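The long way to Stekalby
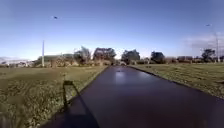 Wostley, February

I finally did the whole path! The new stretch, I mean, the one that goes out past the allotments toward Stekalby. I'd been putting it off for weeks (cold, busy, lazy, pick one) and then I woke up with nothing to do and thought, okay, shoes on.

If you only know the old gravel version, you are in for a treat. It's all dark asphalt now, so smooth it looks almost purple in places, with nice crisp edges and mown grass on both sides. No lines painted on it, either. I kind of hope they leave it that way. The grass is still patchy and yellowish in spots, which is about what I'd expect this time of year, but the right side had the sun on it and looked practically like spring.

It's very straight. I know some people find that boring, but I love being able to see the trees way off ahead and just letting my brain go quiet. The shiny patch in the middle may just be glare, by the way, so don't let it scare you into rubber boots like I wore last time.

It took me 50 minutes one way, with one stop to fix a sock. I brought 4 of the little sesame cookies from Şimşekoğlu and ate every one of them before the turnaround. No regrets, except that I had nothing for the walk home and got pretty grumpy.

Next time I want to go early, before breakfast, and bring a thermos. And more cookies.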